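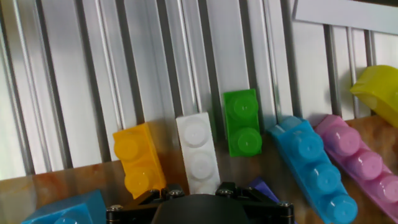 What did our group want to find out about building blocks?
We wanted to know which large plastic blocks suit a shared play corner, and how to store them so that small kids can find the colour they're after.

Our project ran from May at the Elport play centre, and we're so grateful they had us back as often as they did (and put up with all our sticky notes!). We had 107 blocks to sort, most of them from a mixed tub, and we tried two ways of setting them out. The first was flat in a tray. The second was standing the blocks on end in a row, leaning against a ribbed metal wall with the studs running one above the other, so an orange-yellow one, a white one and a bright green one can each be picked out by colour.

We all liked the row best — it looks cheerful, and the kids went straight to it. Over 23 sessions the standing blocks were chosen first in nearly every one, though we should admit that our favourite might have rubbed off on them a little.

The marbled wooden surface was a lovely thing to work on, but a block on end does like to slide, and next time we'd try a thin rubber mat from Hustgate underneath. We'd also keep the taller white ones to one side, as they were forever being mixed in with the rest.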